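Category: Everyday Life | Languages | Letters

Print this post | E-mail this to a friend

Learning to write a letter again

January 22, 2024

Since September I write one paper letter every week. Before this I had not written a real letter for many years, only cards with two lines and a name. I want to tell how it began and what I found difficult, because some readers asked me after my last post about the post office in Gundville.

It began with my aunt in Lulta. She does not use a computer and her hearing is now weak, so the telephone is hard for both of us. She shouts, I shout, and at the end we have talked only of the weather. One evening she told me, very loud, that she would like to have something she can read two times. I sat down the same night and I could not fill one page. I wrote that I am well, that work is well, that the winter is coming. Then I stopped and looked at the pen.

My problem was that I wanted to write only important things. But in my life there are not so many important things in one week. My aunt solved this for me in her first answer. She wrote four pages about a neighbor's fence, a soup which she had salted by mistake two times, and a bus driver who sings. I read it at the kitchen table and I laughed, and I read it again the next day. After this I also began to write about small things: what lies on the table, what the children next door shouted in the yard, which shoe is making a noise. If a plush toy is near me when I write, then the plush toy goes in the letter.

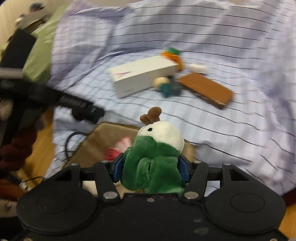 Zdenka Shehu wrote to me under the last post that small things are good, but one must be careful with them, as her own mother kept every letter and read the best parts aloud to visitors. She now writes each letter as if the whole street would hear it, and she thinks they became better from this. I am not sure I agree. When I imagine the whole street, I write like a school report.

The second difficulty was my hand. I type all day, and after half a page my fingers hurt and the letters lean in all directions. I tried an expensive pen from the shop on Begum Street and it made no difference. What helped was to write slower and to use lined paper. I was a little ashamed to buy lined paper, like a pupil, but my aunt says that now she can read my words without her strong glasses.

The third one was the language. With my aunt I write in our first language, and I noticed that I have lost some words. I knew the English word for "hinge" and "drawer" and had to search for ours. This made me sad for one evening. Then I put a small notebook beside the paper, and every lost word goes in it when I find it again. There are now 60 words in the notebook. Most of them are things from a kitchen or a garden.

For the addresses I use a simple list on the inside of the cupboard door. I have three people there now - my aunt, an old school friend, and a former colleague from my years at Nunent. The colleague answers on the back of old calendars. My friend answers late, but then she sends so many pages that she must pay for a second stamp.

I do not make copies of my letters. Someone advised me to photograph each one before I close the envelope, and I did it 2 times, but then I began to check what I had said before, and to correct myself. Now I let them go. If I tell my aunt the same story again, she writes "you told me this already, but go on."
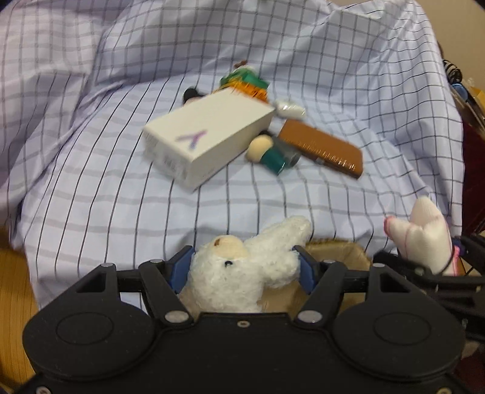
Small things on the checked cloth.

This week I have to write about the bus, which has a new route and does not stop anymore in front of the bakery. My aunt will have an opinion about it. She has never seen this bus, but she asked about it in three letters, and she wants to know if our driver also sings.

Filed under: Letters, Family, Slow Things

Print this post | E-mail this to a friend

This site uses cookies to remember your settings. By continuing to read you accept their use. OK | Read more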